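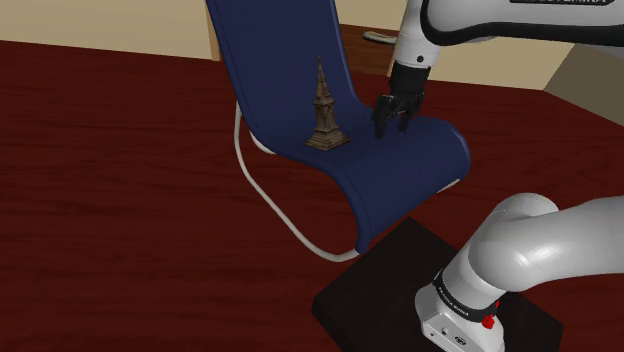 Render: Quang Ninh / Pistolwood

Pistolwood, the shared workshop in Tretville, has posted the simulation files for its robot arm project, Nông. The current test places a Franka Emika arm on a black platform beside a blue lounge chair, with a small Gothic tower model on the seat as the target object.

The build log, dated 2018-02-09, lists 2,238 simulated grasps. Quang Ninh, who maintains the code, removed 2,000 of them from the tuning set after correcting an error in the gripper offset. The tapering spire is the hard part, he writes: a grasp above the ledge leaves little surface for the fingers. The next revision limits approach angles to 5 degrees from vertical.

Work on the physical bench is scheduled for June.

53 shares | 5 comments

This site uses cookies. By continuing to browse you accept our cookie policy.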